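Chapter 4
Counting Cases: How Outbreaks Are Measured

In this chapter you will learn:
how a case definition is written and why it changes
the difference between a count, a rate and a proportion
how an epidemic curve is drawn and read
why two places with the same number of cases may be in very different positions

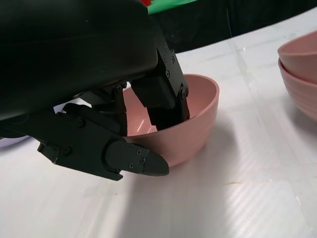
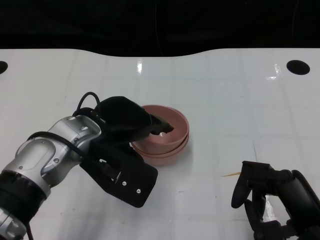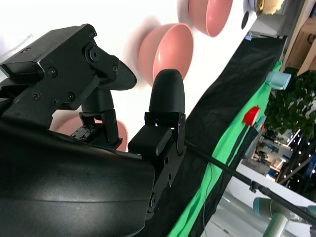
Pink bowls on a white tabletop.

4.1 The Okanura outbreak

In December the health office in the port town of Okanura began to receive reports of sickness and diarrhoea from two family doctors. Both had seen more patients than usual with the same complaint, and both had sent samples to the laboratory. The first results showed norovirus, a common and very infectious cause of stomach illness in winter.

The office put one person in charge of the investigation. Tove Ketilsson had worked on food poisoning before and began with the question that opens every outbreak investigation: is this more illness than we would expect? Norovirus is found every winter. A handful of reports in a cold month may mean nothing at all.

To answer her question she looked at the records for the same weeks in earlier years. Okanura normally had fewer than 20 reports in that part of the winter. This time the figure had been passed within days, and reports were still arriving. The office declared an outbreak and began to keep a daily list of patients, known as a line list.

By the time the outbreak was over, the line list held 600 cases. We will return to that list several times in this chapter. It shows most of the problems that come up when people try to measure an illness, including some that were not noticed until the work was almost finished.

4.2 What is a case?

Before cases can be counted, somebody has to decide what a case is. This decision is called the case definition. It normally covers four things: the illness, the person, the place and the time.

The first definition used in Okanura read as follows:

"Any resident of Okanura with vomiting or diarrhoea starting on or after the first day of December."

This is a wide definition. It catches nearly everyone who has the illness, but it also catches people who are unwell for some other reason, such as a reaction to a new medicine. A wide definition is said to be sensitive. It is useful in the early days, when the investigators do not want to miss anyone.

Later the office added two further levels. A probable case was a person with vomiting or diarrhoea who had been in contact with a confirmed case. A confirmed case was a person whose sample had tested positive. The confirmed level is narrow. It leaves out most people who stayed at home and never gave a sample, but those it includes almost certainly had norovirus. A narrow definition of this kind is said to be specific.

Changing the definition changes the count, even if the number of sick people stays the same. When you read a report of an outbreak, look for the case definition first. If two reports use different definitions, their totals should not be compared.

Note the word "resident" as well. Several crew members from ships in the port fell ill in the same weeks. They did not live in the town and were left off the list. The office later kept a separate list for visitors.

4.3 Counts and rates

A count tells you how many people were ill. It is what a hospital manager needs when working out beds and staff for the week. It does not tell you how likely a person was to become ill, for which you need to know how many people could have been affected.

Two districts of the town illustrate the point. Kitance, near the harbour, has 2,964 residents. Sturkus, on the hill behind it, has 2,172. Suppose each district reports the same number of cases. The counts are equal, but the illness is more common in Sturkus, where the same number of cases has come from fewer people.

To compare the two districts fairly we work out a rate:

number of new cases in a period, divided by number of people at risk, multiplied by 1,000

The answer is given as cases per 1,000 people. Always state the period. A rate per week and a rate per month look alike on the page and mean different things.

In an outbreak that lasts a short time, the share of people at risk who become ill is called the attack rate. It is normally given as a percentage. In spite of its name it is a proportion, and it can never be more than 100 per cent.

The number at the bottom of the fraction, the denominator, needs as much care as the number at the top. The population figures for Kitance came from a register that was updated only once a year. A block of flats had opened in the meantime, and the people who had moved in were missing from the register. Their illnesses were counted but they were not, so the first rate published for Kitance was too high. The corrected figure was given in the final report, dated 21st May.

4.4 Testing and reporting

The number of confirmed cases depends on how many people are tested. In Sturkus the Duggan surgery sent off a sample from every patient with symptoms. In Kitance, samples were taken only from patients who were over 65 or very unwell. Sturkus therefore appeared to have far more confirmed cases in the first weeks.

Delay is a further problem. A patient may fall ill on one day, see a doctor two days later, and appear on the list at the end of the week. Recent days nearly always look quieter than they were - the reports have not come in yet. For this reason many health offices leave the last few days off their charts, or print them in a lighter shade.

Key terms

Case definition: the set of rules used to decide who is counted.
Line list: a table with one row for each case.
Rate: new cases in a stated period, divided by the number of people at risk.
Attack rate: the percentage of people at risk who become ill during an outbreak.
Denominator: the lower number in a fraction, here the population at risk.

Section 4.5 uses the dates on the Okanura line list to build an epidemic curve. You will need squared paper and a ruler.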